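Projects > Ureo simulation > Tickets > Wrist view shows half a room

3 min read

Status: open, again
Opened by: Amarachi Ojo
Assigned to: Jerome Tolentino, who was at lunch

What happens: In the Ureo practice world, the wrist camera view goes black over most of its left side whenever the arm swings toward the corner by the window. The gripper draws fine and the tiles draw fine. Our block-sorting script looks at all that black, decides it has found one extremely large dark block, and tries to pick it up. You have to admire the ambition.

What should happen: The script sees a wall, feels nothing about it, and goes back to the table.

How to get it: Load the room, run the reach test, stop at step 89. Happens every time on the club desktop and on Kristine's laptop.

Jerome: Have you tried restarting it?

Amarachi: Yes. It came back with the same black area and a fresh log file.

Jerome: Please post the view at step 89 with the gripper open, so we're all arguing about the same thing.

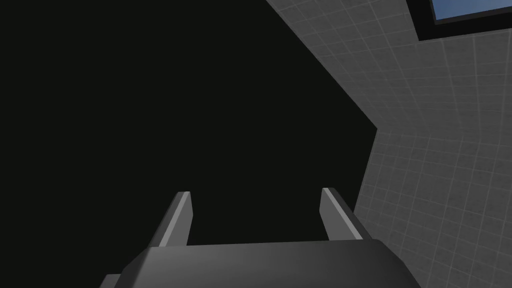 Privport Robotics Club / Simulation Team

Jerome: OK, that's a very straight edge for a lighting problem. If the lights were off I'd expect the tiles to fade out gradually, and they stay gray and readable nearly up to the line. My money is on a missing wall.

Kristine: The lights were my theory and I spent an evening on it. I turned the brightness up to 80 and got brighter tiles next to the same black. I would like the evening back.

Lawal: Could the gripper be blocking the camera?

Amarachi: It's down at the bottom with the fingers apart. You can see past it on both sides, and between the fingers, and what you see between the fingers is more nothing.

Yoon-hee: I opened the room file. It lists 3 walls. The Trunda version had all of them, so one got lost when we moved the room over. Whoever did the move left a comment saying "walls ok." I have checked the history and it was me.

Jerome: Noted with great tenderness. Can you put it back?

Yoon-hee: Pasted the wall in from the old file and reran the reach test. Step 89 now shows tile where the black was. The script has given up on the giant block and is sorting again, with 2 misses, both on the small yellow one it has always hated.

Amarachi: Confirmed on the desktop. Kristine's laptop still shows black.

Kristine: Mine was loading a saved copy of the room. Deleted the copy, and now there's a wall.

Still to do before we close this:
- Lawal to make the script ignore any "block" wider than the table.
- Yoon-hee to check the Ogundipe room, which was moved over the same night by the same person.
- Jerome to stop suggesting restarts until he has read the ticket.

Lawal: Width check is in. Leaving this open until the Ogundipe room has been looked at.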